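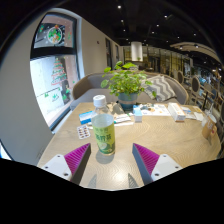
*Garrafa de bebida com tampa de rosca branca e rótulo envolvente verde-amarelo.*

## Sobre a Cirkell

A Cirkell presta serviços de ensaio e consultoria em rotulagem de embalagens para bebidas. Trabalhamos com engarrafadores, importadores e gráficas, desde a escolha do filme até à validação em linha.

### Áreas de atividade

- Ensaios de adesão, abrasão e retração de rótulos.
- Medição do binário de abertura de tampas roscadas.
- Verificação de rotulagem multilingue para importação.
- Análise de compatibilidade entre tintas, colas e processos de reciclagem.

### Instalações

O laboratório principal fica em Grostinska e dispõe de 12 postos de ensaio. A unidade de Vurerberg assegura o condicionamento climático das amostras e o arquivo de contraprovas, conservadas durante cinco anos.

### Método

Cada lote é ensaiado com um mínimo de 20 unidades, salvo norma do cliente em contrário. O relatório indica o equipamento, a incerteza de medição e os desvios ao procedimento. Os projetos de reciclagem são executados em parceria com a Adeleke. A receção de amostras em Vurerberg encerra em novembro para calibração das câmaras.

Página revista em 30 de outubro de 2024.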